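3.2 Transducers and mounting

Bone conduction headsets sold for sport use press two transducers against the cheekbones, and most published comparisons assume this position. We wanted to know how much a listener loses when the transducer is moved somewhere less convenient, such as the jaw, the collarbone or the back of the neck. A product built into a scarf, a helmet strap or a pillow has no access to the cheekbone at all, and designers of such products have had little to go on.

Three transducers were tested. The Skormont is a sealed unit with a flat contact face and is the heaviest of the three. The Moulin is lighter and has a slightly domed face. The Vitov is an open-frame part meant for hobby projects, and we fitted it with a thin silicone pad so that it could be worn against the skin. All three were driven by the same amplifier, and the drive level was set separately for each listener in the training block.

Contact force has a large effect on what is heard, so each transducer was held by an elastic band with a sliding buckle. The band was tightened until a spring gauge placed under it gave the target reading, and the reading was taken again at the end of each block. Blocks in which the two readings differed by more than the allowed margin were run again. Long hair was clipped back for the neck position. Listeners who wore glasses kept them on, as most of them would do in daily use.

Foam earplugs were worn throughout. Without them, sound leaking from the transducer through the air could be heard in a quiet room, and this leakage was strongest with the Vitov.

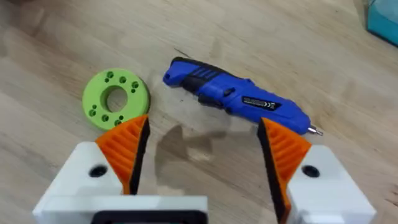
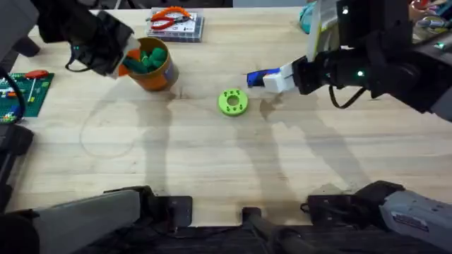
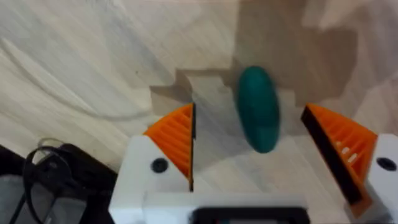 Figure 4. Three views of the wooden tabletop.

3.3 Listeners and procedure

We recruited 43 adults with no known hearing loss. Each listener heard short spoken sentences in steady background noise and repeated aloud what they had understood. An assistant in the next room scored the key words over an intercom and did not know which transducer was in use. The sentences were played from a laptop running a script written by Ankit Rana, which also set the order of the conditions and logged the scores.

A session began with a training block at the cheekbone. During this block the listener adjusted the level until speech was comfortable, and the level then stayed fixed for that transducer. The test blocks followed in random order, with a short rest between them. No sentence was heard twice by the same listener.

In total 3,048 sentences were presented. Some were lost to intercom faults, and others belonged to blocks that had to be repeated because the band had slipped - this happened mostly at the jaw, where talking moves the skin under the transducer. After these were removed, 2,540 sentences remained for analysis. The repeated blocks used fresh sentence lists and are included in that number.

At the end of the session, listeners filled in a one-page form on comfort and on how noticeable the vibration was at each position. Free comments were allowed, and 23 listeners left one. The most frequent complaint concerned tickling at the collarbone, which several people found harder to ignore than the pressure of the band. We return to these comments in Section 5.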